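Is the Costigan day pass worth it if we only have one afternoon in Kinport?

2 min read 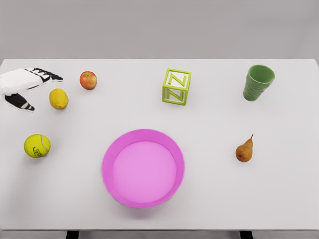
Page last changed: September

Parveen Zaidi

We get off the ferry in Kinport just after noon and have to be back on it by 7 p.m. There are four of us, two adults and two teenagers who would like it known that they did not ask to come. The Costigan day pass covers the cable car, the salt museum, the harbor boat and the old baths, and it costs $90 for a family. The website says it "pays for itself before lunch." We will be arriving after lunch. Does anyone with a similar amount of time think it's a good buy, or should we pick one thing and pay at the door? We'd also like to eat at some point, sitting down if possible.

Yasir Bangash

I live up the hill in Illby and have marched a lot of visiting relatives through this exact afternoon. Skip the pass. You can do the cable car and one other thing without running, and paid separately those two come in well under 90. The pass only starts to make sense at three stops, and the third stop is where families stop speaking to each other.

Take the cable car first. The line is bad until 2 p.m. or so, then the tour groups go off to be fed and you can walk straight on. Sit on the left going up. At the top there's a path to the lookout that the sign calls gentle -- the sign was put up by someone with very good knees. Then come down and do the harbor boat, which is short and has a snack bar. The baths are lovely but you have to book a slot, and the slots people want are gone by breakfast.

For food, walk two streets back from the water. Anything with a view of the ferry charges you for the view of the ferry. Be at the dock by 6:30, too. They do close the gate early, and they seem to enjoy it.

gredano_regular

Kinport is overrated, go to Gredano instead. Better beach, more than 200 steps down to it but worth it. Parking is free.

Parveen Zaidi

Thank you Yasir, cable car and boat it is. The teenagers have asked me to find out whether the snack bar has fries. Gredano looks very nice but as far as I can tell the ferry doesn't go there.

saltfan2000

Museum is good if it rains. Ask for the English booklet at the desk, they keep it in a drawer. Didn't try the pass.

Contact us | Copyright Kinport Travel Answers | Back to top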